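Drollby Fruit Splitter Review: Four Months In

By Tegan Donnelly
April 19, 2026
14 shares | 6 comments

I bought the Drollby in January, mostly for mangoes. We go through a lot of them in my house and I was tired of losing half the flesh to the pit. It's a hand-pressed splitter with two side grips and an oval steel blade in the middle. You stand the fruit on its end, line up the blade, and push down.

On firm fruit it does the job. The two cheeks fall away and the pit stays inside the ring. I weighed the usable flesh from one large mango and got 232 grams, more than I manage with a knife. Very ripe fruit is another matter. The blade squashes the top before it cuts, and juice runs down over the grips, which get slippery.

The oval is also a fixed size. Small honey mangoes have thin pits, so you leave good flesh in the ring and have to trim it off afterward. Big ones sometimes have a pit wider than the blade. When that happens it stops dead and you have to back it out and turn the fruit a little. My sister-in-law Merja has the older Mugo splitter, and hers has the same problem.

Cleaning is easy if you rinse it right away. Fibers catch where the blade meets the plastic, and once they dry you need a brush. I've put mine through the dishwasher dozens of times and the blade still cuts fine, but the grips have gone cloudy.

It takes up more drawer space than I'd like. I ended up hanging it on a hook inside the pantry door.

Would I buy it again? Yes, if you eat mangoes every week and like them on the firm side. If you buy a few each summer, use a sharp knife and a spoon. I tried it on peaches too and wouldn't bother.

Rating: 3.5 out of 5
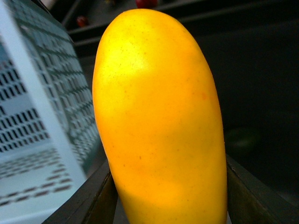
A ripe yellow mango.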